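Sirusthorpe Technical College
Project Report, Applied Automation
October 8, 2024

A Bench Arm for Picking Up Soft and Uneven Objects

1. Background

The arm was built in the Prellholm shared workshop between July and the end of September. The assignment asked for a working device that handles everyday objects without a person guiding it by hand. Most of the earlier projects on the college shelf handle blocks or cans. We chose kitchen items because their shapes vary and because they can be bought again cheaply.

The arm itself is a used Grurkow bench model with the original gripper missing. The workshop already owned it. We made the gripper, the wrist bracket for the camera, and the control program.

2. Gripper

The first gripper had curved fingers. They held round objects well but let long ones twist. The second version has two flat black fingers that close toward each other, driven by one motor in the housing. The flat faces give a longer line of contact, and a long object stays at the angle it was picked up at.

The fingers are held on with screws so that they can be changed. This took longer to design than expected. The holes on the first pair were too close to the edge and one of them cracked when the screw was tightened. We moved the holes inward and printed the pair again overnight.

Closing force is set by limiting the motor current. At the highest setting the fingers left dents in a foam block. At the lowest setting they dropped a full plastic cup. All the tests in this report were run at setting 5, which was chosen by trial.

3. Camera

A small camera is fixed at the wrist and looks along the fingers. It gives a close view of whatever is being held, and it moves with the arm, so its position relative to the fingers never has to be measured again. Its weakness is low light. The Prellholm bench is at the back of the room and the pictures come out dark away from the gripper. We saved 1,043 pictures over the whole project and sorted them by object.

4. Grasp tests

Each object was placed on the bench by hand in a new position before each attempt. An attempt was a success if the arm lifted the object and held it until the timer ran out. We did 40 attempts with the banana, more than with any other object, because the curve makes it hard to find a good place to close on. The program aims for the middle of the length. A grip near one end usually let the fruit swing.

With the gray-blue bowl behind it, the banana was still easy to separate by color. The fingers close on both sides near its midpoint and the narrow end sticks out below them.

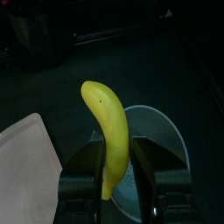 5. Results

Of the banana attempts, 11 failed. Most of the failures came from the arm stopping short and closing on too little of the fruit. The others were slips during the lift. We did not change the finger surface after this, although a thin rubber pad would probably help.

The Calloway controller board restarted twice during long sessions. Both times the power supply was shared with another bench. After we moved to a separate supply it did not happen again.

6. Further work

The next step is a lamp on the wrist bracket. The program should also check the grip before lifting and try again if the object is not where it should be. The finger drawings and the parts list are in the project folder at Prellholm.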